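Clarenix and Nemance publish shared good practice guide for small robot arms working with everyday objects

Wisthorpe, Tuesday, March 2, 2021

Small teams that work with robot arms now have a plain-language guide to doing it well. The Wisthorpe Guide to Good Practice in Everyday Handling, published today by Clarenix and Nemance, is free to download, free to copy and free to change. It runs to 50 pages, and we are delighted to see it out in the world!

The guide is for people who run an arm at a table: college workshops, small firms, repair shops, research groups with one bench and a shared key to the door. Most of them already know the main safety standards for industrial robots, or at least know they exist. What they have asked us for, again and again, is help with the part that comes after - how to write a risk assessment for a job that changes every afternoon, who should hold the stop button, what to record and how long to keep it.

"We kept getting the same phone call," said Wiroj Kaewmanee, head of standards at Clarenix. "Somebody has bought an arm, they have read the manual and the standard, and they want to know what a good Monday morning looks like. Now we can send them something."

The text is arranged in 4 parts. Part one covers the room and the table, from floor markings to where the cables go. Part two is on people: training, supervision, visitors, and working alone. Part three deals with grippers and the objects they handle, and it is the longest by some way. Part four is about records, and includes blank forms that can be printed as they are or typed into whatever system a team already uses.

The guide does not replace the law or any published standard, and it says so on its first page. Where a national rule is stricter, the national rule wins. Teams should still carry out their own risk assessment for every new task, and again whenever a gripper, a tool or the layout of the table changes.

A draft went out for comment in January, and the reply was wonderful. The editors received 700 comments, many of them long and most of them useful. The section on stop buttons was rewritten twice. A chapter on noise was dropped and will be looked at again for the next edition. The wording on speed limits during hand guiding caused the most argument, and the final version asks teams to set their own limit in writing, display it at the table, and have a second person agree to it.

"I argued against that one for weeks and I've come round to it," said Jirayu Sriwong, who leads testing at Nemance. "A number on a card by the table gets read. A number on page 38 of a document gets forgotten by lunch."

Part three is where the guide breaks the most new ground. Household objects are awkward. They bend, they slide, they shine, and they were made for hands. The guide asks teams to keep an object sheet for each item in use, giving its material, its finish, its widest point and the grip force agreed for it. It also asks for a slow first approach with any object new to the table, with one person watching the fingers and nothing else.

There is a full chapter on shiny surfaces, which drew more thank-you notes than anything else in the draft. Its author has added a short piece for this release.

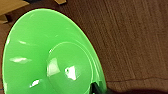 Buppha Boonchu
Lead author, Part Three: Grippers and Objects

Glossy plastic is a lovely thing to test with, and a hard one. On a curved green piece like this, the overhead lights leave bright white patches along the rim and in the middle, and they can hide the very edge you want a camera to find. Our advice in the guide is simple. Look at the wrist camera view before the first move, write down where the glare falls, and check again if anyone moves a lamp or opens a blind. Note the table too, as dark wood and pale wood give you quite different edges to work with. And keep the fingers in view whenever you can! I would much rather a team spent ten minutes on lighting than an hour working out why a grip went wrong.

Training days

Two half-day sessions will go with the launch, both held online and both free. The first is for supervisors and covers parts one and two. The second is for operators and works through the object sheets and the record forms, with plenty of time for questions. Kanyarat Thepsuriya of Clarenix will lead both. Recordings and slides will be put on the guide's web page afterwards.

Thanks are due to Pongsiri, who tried the forms on their own benches and sent them back covered in pencil. "The daily check used to take us far too long," said Thanakorn Pongsiri. "The new one fits on one side of paper and people fill it in."

Getting the guide

The guide can be downloaded from the Clarenix and Nemance websites, as one file or part by part. The forms are also available separately in an editable format. Printed copies can be ordered by schools and colleges at the cost of postage. Comments for edition 2 are open now, and the editors would especially like to hear from teams working with soft grippers or with objects made of glass.

Press contact: Kanyarat Thepsuriya, Clarenix press office, Wisthorpe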